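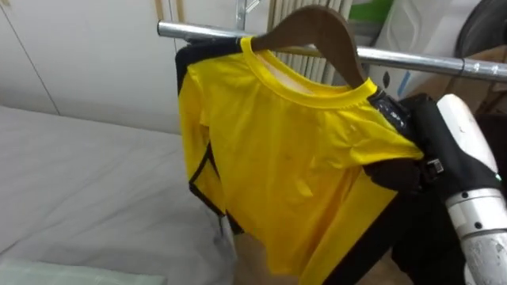
12 July 2020

Recognition agreement, delivery riders. Notes on the Trarnach draft against the Okon one.

Went through both texts clause by clause this morning. Trarnach recognizes the union for pay floors, deactivation appeals and accident cover. Okon leaves deactivation out and puts it in a side letter, unsigned in the copy we have. Judit Kerekes thinks the side letter was signed in February. Need to see it before coding it as in force.

Coverage clause: Trarnach says "all active riders" and defines active as 40 completed deliveries in the previous quarter. Okon has no threshold. The two are not comparable as they stand. Coded Trarnach as partial, Okon as full, with a flag on both.

Re-ran the earnings model with waiting time counted as paid time. Input was the 500 shift records from the Baláž set. 2 of them have a log-off before the log-on, so I dropped those and left the rest alone. The floor in the Trarnach draft applies only from order acceptance to drop-off. With waiting time in the denominator, a good part of the evening shifts fall under it. Lunch shifts mostly hold. Have not split by vehicle type yet.
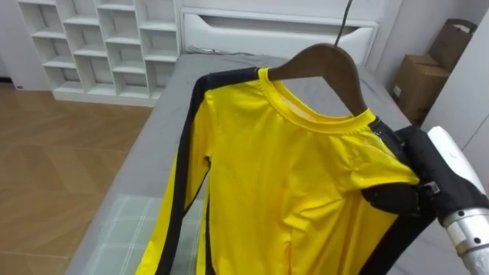
Union access: Okon allows a rep into the onboarding session, at the company's invitation. Trarnach gives a standing right but only at the depot, and most riders never go to the depot after the first day. Coded as weak in both cases. Nomvula disagrees on Trarnach and wants it at medium. Left her comment in the sheet.

Survey: the pilot got 100 returns. Question on self-employment status is badly worded; people ticked both boxes. Rewrite as two separate items, one on hours and one on refusing jobs. Old answers to that question are not usable.

Lavine agreement still missing its annex on dispute procedure. Wrote to their office again.

To do:
Side letter, signed copy (Judit)
Vehicle split on the earnings run
Nomvula Potgieter to second-code the coverage clauses without seeing mine
Check whether "quarter" in Trarnach is calendar or rolling, the definitions page doesn't say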